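Tarkska Table Oil, 620 ml tin

Back in stock. Same oil, new lid. The old lid stuck after the first opening and we got a lot of mail about it, so Huttunen changed it. Pry with a flat screwdriver, tap shut with a block of wood. No hammer straight on the rim please.

Penetrating oil for indoor wood tables, benches, desks, shelves. Not for floors, see Kerkari for that (harder, takes longer, different thinner). Not for decks or anything left out in the rain. We get asked every April.

Comes in Natural and Smoke. Natural warms the color a little, Smoke takes it down a shade and hides old water rings better. Won't hide burns. Both dry to a low sheen, no gloss version, none planned.

What you need: the tin, lint free rags, a gray pad, gloves, sandpaper. A brush is fine for the first coat but you'll wipe it all off again anyway so most people skip it.

Prep. Old varnish has to come off completely, oil will not go through it. Old oil can stay if it isn't sticky. Sand with the grain, finish at 150 or thereabouts. Go finer and the wood closes up and takes less. Vacuum, then a barely damp cloth, then let it dry overnight. Sanding dust left in the corners turns into grey paste, very hard to get out after.

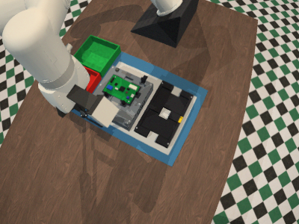
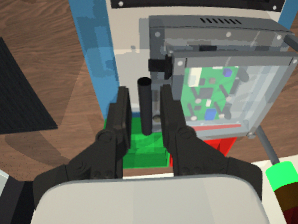

First coat is the one that matters. Pour a small puddle, spread it, keep it moving, leave it 15 minutes and feed any dull spots. Then wipe back hard until a dry rag drags. On a brown top where the grain already shows well, like the table in the first picture, go with Natural and do a test patch on the underside first, becuase Smoke can make the grain lines go muddy on wood that's brown to begin with. On pale birch or pine it's the other way round, Smoke gives the grain something to do. End grain drinks a lot more. Keep feeding the ends until they stop, then wipe like the rest.

Second coat next day, thinner. Work it in with the gray pad. Third coat only if the table gets hard use, kitchens mostly. More than that just sits on top and stays tacky.

Light use after 2 days. Hot pans and wet glasses, wait two weeks. Don't cover it with a cloth in that time, needs air.

Rags. Oily rags can heat up and catch fire on their own. Lay them flat outside to dry or soak in water in a closed metal can. Never balled up in the trash. Same for the pads and for sanding dust from fresh oil.

Coverage: one tin does two coats on a six seat dining table with some left over. Rough or very dry wood, buy two.

Upkeep. Damp cloth, mild soap, no spray cleaners with ammonia. When water stops beading, one thin coat and wipe off. Once a year for most tables, twice for kitchens. Rings come out with the pad and a few drops of oil, rub along the grain, not in circles.

Storage: keeps two years unopened. Once opened it skins over, so pour what's left into a smaller jar filled to the top. Skin can be lifted off and the oil under it is still good. Lumps all the way through means it's done. Don't let it freeze.

Article no. 3260 (Natural). Smoke is the same number with an S after it. Write the S on the order form, we can't guess, and opened tins can't go back.

Also sold as a set with rags and two pads in the Lakurau box. Box is cardboard now, wooden one is gone and we dont have any left over, sorry.

Shipping: flammable liquid, ground only. Up to 77 tins on a pallet, ask for a pallet price before ordering, it isn't shown in the cart. Samples are small pouches, enough for a test patch, ask Oona. Say what wood you have and what's on it now. If you don't know what's on it, rub a hidden spot with a little alcohol. Goes soft and sticky, probably shellac, and that has to come off first.

Contact: Oona Ojala, orders and samples | © 2023 Huttunen | Back to top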